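Ikwood Shallow Fruit Bowl, Red Speckle
Item no. 1161

Wide serving and storage bowl with a rolled rim, for whole fruit, bread rolls or salad. Supplied by Ikwood through the Brastarbridge warehouse. Sold singly or in cartons of 18.

Specifications

Body: pressed steel, one piece, no seams
Finish: two-coat enamel, red ground with white speckle, inside and out
Rim: rolled outward, enameled over the full turn
Base: flat, unglued, no separate foot ring
Weight: 800 g
Wall: uniform gauge from rim to floor
Oven use: not rated
Microwave use: no
Dishwasher: yes, lower rack only
Carton quantity: 18
Country of final inspection: Switzerland

Description

The 1161 replaces the deeper bowl in the Nair range. The floor is wider and the wall is lower, so fruit can be laid out in one layer instead of being stacked. Soft fruit at the bottom of a deep bowl carries the weight of everything above it and marks early. In the shallow form a peach or plum rests on the enamel and can be turned or removed without moving its neighbors.

The rolled rim stiffens the opening and gives a grip on any side. It also covers the cut edge of the steel, where enamel is most likely to chip on cheaper ware. Carry the bowl with both hands when full. The rim is not intended for hanging.

Speckle is applied by spray before the second firing. Dot size and spacing vary from piece to piece and between batches, and variation of this type is not accepted as grounds for return. Customers matching an existing set should order from one batch and state this in the comments field.
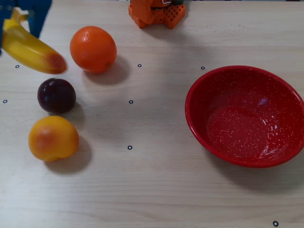

Red speckled bowl on a light wood tabletop, with banana, orange, plum and peach.

Loading

Place firm fruit first, toward the wall: oranges, apples, hard pears. Plums and peaches go in the open part of the floor with the stem end down. Bananas are best laid last, across the top or along the rim, where the curve of the fruit follows the curve of the bowl. Remove plastic bags and net sleeves before loading. Bananas speed the ripening of other fruit and may be kept apart if the peaches are already soft.

Do not use the bowl for cut citrus overnight. The enamel resists fruit acid during normal serving, but long contact with juice can dull the gloss.

Care

Wash before first use in warm water with dish soap. Dry with a cloth, paying attention to the underside of the rim, where water can collect. Pale streaks on the floor of the bowl are in most cases metal transfer from spoons and other utensils - they sit on top of the glaze and can be removed with a paste of baking soda and water. Leave the paste on for 3 minutes and wipe with a damp sponge. Steel wool and scouring powder will scratch the surface permanently.

If the enamel chips through to bare steel, stop using the bowl for food.

Compatible items

Lid, flat, beech: fits 1161 only
Felt table mat, gray
Jimine fruit liner, washable cotton, medium

The liner is cut for the shallow form and does not fit the earlier Nair bowl. The lid rests on the rim without a seal and is suited to covering bread, with no claim to airtight storage.

Ordering and returns

Single bowls ship in a molded pulp insert. Full cartons ship on request from the Brastarbridge warehouse with dividers between pieces. Check the rim and floor for transit damage on receipt and keep the insert until this has been done. Chips must be reported with a photograph and the batch code from the base label.

Trade accounts and batch matching: Waltraud Lüthi, order desk. The next production run of the red finish is planned for November. Orders placed after current stock is allocated will be held for that run.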